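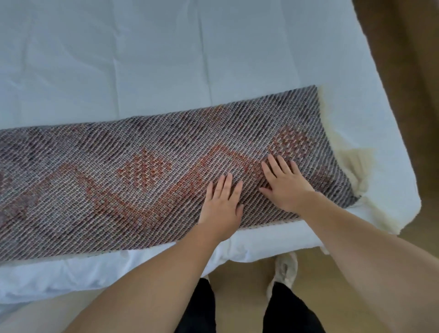
Does a fantasy series need a second author once the first one stops?

Rarely, and I've read 4 attempts this year that made me doubt it more.

Take the Muvville books. Afaf Dabbas wrote them with odd, stubborn humour, and Hina Chaudhry's sequel keeps the maps, the river gods and the swearing. It runs to 445 pages. I'd have traded 400 of them for one good argument between the sisters.

The publisher calls it a homecoming — I'd call it a catalogue. Every old favourite gets a wave, even the ferryman.
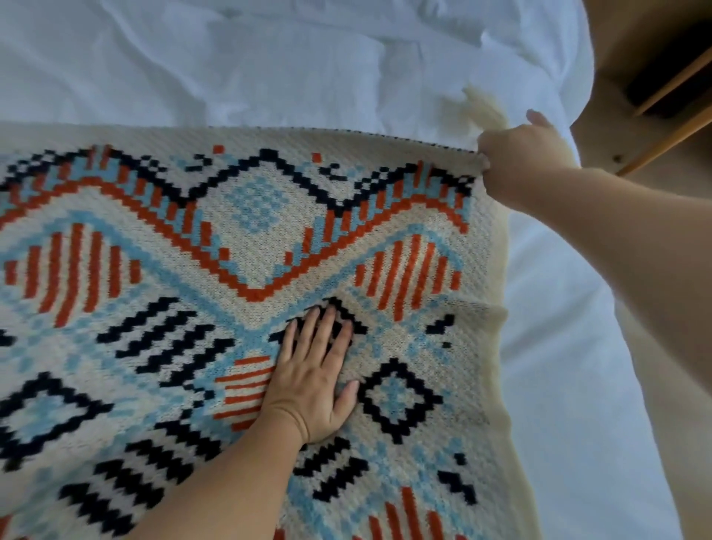

What I'd sooner read

Something new from Chaudhry, set nowhere near Muvville.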